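Shallow vanity drawers – what do you keep in yours?
14 replies · 3 shares

grudcombe_lane
We had the bathroom done in April and I'm still not sure what to do with the drawer under the counter. The vanity is an Odholm, taupe wood-grain front, and the drawer is wide but shallow. It came with one small open box in the same finish and no other dividers. I want the hair dryer off the counter, but with the cord wrapped it takes up too much height and the drawer catches.
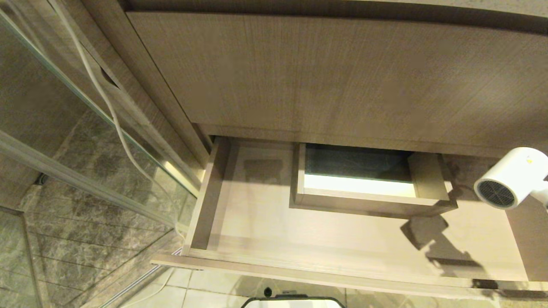
The shower is right next to it, so I'd like to avoid hooks on that side. A basket on the floor is out for the same reason. Has anyone found an insert that fits these, or should I give up and use the drawer for small stuff only?

patchwork_tub
Small stuff only. I have the same line in the narrower width. Mine holds combs, hair ties, nail clippers and a spare toothbrush. The dryer lives in the linen closet and I carry it in every morning. It takes ten seconds.

vutau_fan
Disagree. Vutau makes a low bamboo tray set that can be cut down at the ends. I put two side by side and the dryer lies flat between them. You do have to leave the cord unwrapped and lay it along the front.

patchwork_tub
Leaving a cord loose in a drawer is how you end up catching it on the runner. I did that with a curling iron and had to take the whole drawer out.

vutau_fan
Never had that happen in three years. Measure the inside height with the drawer closed, not just the side board. There is usually a little more room than you think.

grudcombe_lane
I'll measure tonight. The other half of the problem is the counter. Anything without a home gets put down by the sink. Hand washing goes in the basin and then we can't brush our teeth.

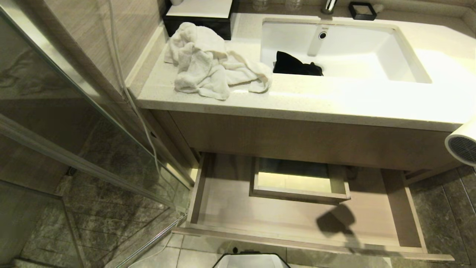
Sink and counter, towel still to be hung up

The stone is easy to wipe, but only if I move everything first. I'd be fine keeping the glasses at the back by the faucet. The towel needs a bar.

tilesandtea
Put the bar in before you buy any inserts. A towel takes up more counter than everything else you own in there. Patrício has a short one that mounts on the side of the cabinet, no tile drilling.

patchwork_tub
Not on a wood-grain finish, please. Damp towel against the side panel every day and the edge will swell. Wall or nothing.

tilesandtea
Depends on the panel. Mine has been fine, but there's a gap of a couple of inches between the towel and the cabinet. I would also get a small bucket for hand washing and keep the basin clear.

grudcombe_lane
Measured it. The dryer goes in if I take the small box out and turn the nozzle toward the back. It's tight. I think I'll try it for a week before ordering trays, and the small box can go on the shelf in the hall. Still undecided on the towel bar.

vutau_fan
Let it cool before you shut the drawer.

6 people found this thread helpful · Share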